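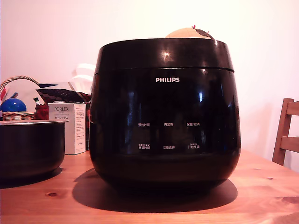
A rice cooker on a wooden table, with its black inner pot standing next to it. Photo: Edmund Pawłowska

Category: Local News / Home and Kitchen

Print this article | E-mail this article

Residents of Lurnow can now borrow a rice cooker in the same way as they borrow a book. The lending room at the Gatar community house opened its kitchen shelf on 08/08/2019, and the rice cookers were the first things to leave it.

The lending room has existed since February, but until this month it offered only tools and garden equipment. Visitors asked many times for kitchen appliances, especially the bigger ones, which take a lot of space in a small apartment and are used only when guests come. The shelf now has 12 appliances, all of them given by households in the town.

"People buy a machine for one party and after that it lives in the closet," said Jarosław Olszewski, who runs the lending room. "I had such a closet also. My wife was very happy when I carried everything out of it."

A borrower can keep an appliance for 10 days and can have 2 items at home at the same time. The loan is free for holders of the Lurnow library card. Other residents leave a small deposit, and they receive it back when the appliance returns clean and complete. For a rice cooker, complete means with the inner pot, the power cord and the measuring cup.

The black Philips cooker in the photo has its touch controls labeled in Chinese, and this was a difficulty for some of the first visitors. Edmund Pawłowska, who takes care of the kitchen shelf, prepared a card with translations, and it travels together with the appliance. In the upper row of the panel are preset time, reheat and keep warm/cancel. The lower row has the cooking time, the function select and, on the right, start cooking.

"For plain rice you need only to choose the function and then touch start," Mr. Pawłowska said. "But one lady wanted that the rice is ready when she comes from work, so for her we practiced the preset time here at the table. She wrote everything down in a notebook."

He asks borrowers to wash the rice in a separate bowl and to dry the outside of the inner pot before they put it back in the cooker. Metal spoons should stay in the drawer, and the inner pot should be washed with a soft sponge. The body of the cooker must never go under water. It is enough to wipe it with a damp cloth after it cools.

Every appliance is checked for electrical safety before it goes on the shelf. The checks are made by Jokeck, a repair shop on Cieślak Street, which does this work without payment until the end of the year. Two donated toasters did not pass and were sent for recycling. The shop also replaced the cord of an old mixer, which should be ready for lending next week.

The town council supported the kitchen shelf with a grant of $1,087. Most of this money was spent on storage boxes and strong bags with handles, and the rest will go for spare parts. Mr. Olszewski said that the boxes were more expensive than he expected, but without them the small parts get lost very quickly.

The list of wanted items is hanging by the entrance. At the moment the lending room would like to receive a waffle iron, a kitchen scale and a large soup pot with a lid. It can't accept knives, deep fryers or anything with a damaged cord. Instruction books are welcome in any language.

In the fall the community house plans a cooking evening for borrowers, where they can try the appliances before they take them home. The date is not decided yet. Residents who would like to show a recipe are asked to leave their name with Mr. Pawłowska at the desk.

The lending room is on the ground floor of the Gatar community house, at the end of the corridor behind the reading room. Reservations for the kitchen shelf are made in person or by phone.

Print this article | E-mail this article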